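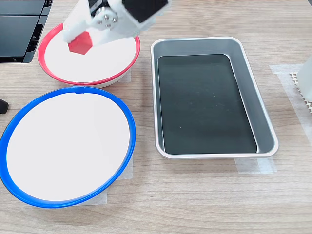 ## 6. Setting up the sorting chore

Read this section before you promise anyone that the arm will tidy up. The Hurka arm can sort small blocks into color-rimmed containers, and on a good afternoon it does so well enough that visitors start asking when it will do the dishes. It will not do the dishes. Section 9 covers what we have tried in the kitchen, and it is a short section.

Sorting is the first chore in the Jevis set because it is the easiest one that still fails in useful ways.

### 6.1 Laying out the table

1. Clear the work area of anything that isn't part of the chore. Mugs are the usual culprit.
2. Set the red-rimmed and blue-rimmed containers one behind the other, close together, on the same side of the table. The rims may nearly touch.
3. Put the metal tray on the other side, long edge running away from you. Line it with the dark sheet.
4. Tape everything down. Press the tape flat with a thumbnail and check it again after the first 10 cycles.
5. Put the blocks in the tray. Start with one. Add a second only when the arm has placed the first in the correct container several times running.

**Note:** Use the dark liner even if the tray looks fine without it. Bare metal throws highlights, and the software has been known to reach for a highlight.

**Note:** The containers should not move during a run. If one shifts by a finger's width, stop and redo 6.2. The manual that came with the earlier Osach software claimed the arm would adjust by itself. We never saw it.

### 6.2 Teaching the positions

1. Switch the arm to hand-guide mode and wait for the tone.
2. Bring the gripper over the center of the red-rimmed container, fingers pointing down. Press **Store**.
3. Repeat for the blue-rimmed container.
4. Move to the tray and store all four corners, staying inside the walls. A corner stored on top of the rim will be treated as floor.
5. Return the arm to rest and leave hand-guide mode.

**Caution:** Keep your hands out of the tray once hand-guide mode is off. The arm pauses on contact, but it has to make contact first.

### 6.3 Running the chore

1. Select **Sort by color** from the chore list.
2. Set the speed to 20 percent. The slider goes higher. Leave it.
3. Press **Start** and stay within reach of the stop button.
4. When a block is released, check which container it landed in. The log records a release as a success whether or not the color is right.

That last point matters when you read anybody's results, ours included. In our longest test the log showed 132 successes. Going back through the recordings, we found blocks of both colors in the same container and one block under the table, all counted.

### 6.4 When it goes wrong

**The gripper closes on nothing.** The stored tray corners are off. Repeat 6.2, step 4.

**The block is carried but not released.** Clean the finger pads with a dry cloth. Sticky residue from the tape gets on them.

**The block goes to the wrong container.** Check the room light first. Late sun through a window turns red blocks into something the camera has no name for. Pull the blind and try again before you touch any settings.

**The arm stops above a container and stays there.** Wait 8 seconds. If it hasn't moved, press stop, return to rest and restart the chore. We don't know the cause. Barrera support doesn't either, or hadn't told us when this revision was printed.

### 6.5 What this chore does and doesn't show

A passing run means the arm can pick up a small block from a known tray and drop it over a known target, with the furniture taped in place. Please don't write it up as "tidying." A child's bedroom floor has no stored corners, and the toys on it are soft, tangled or under the bed.

It is also slow. A person can clear the same tray by hand before the arm has finished its first trip, and doesn't need the blind down. If you are weighing the arm for packing or kitting work, time your own staff on the same parts before you read the brochure figures, and include the set-up in the arm's total.

Continue to Section 7 (Stacking) only after a full run with every block checked by eye.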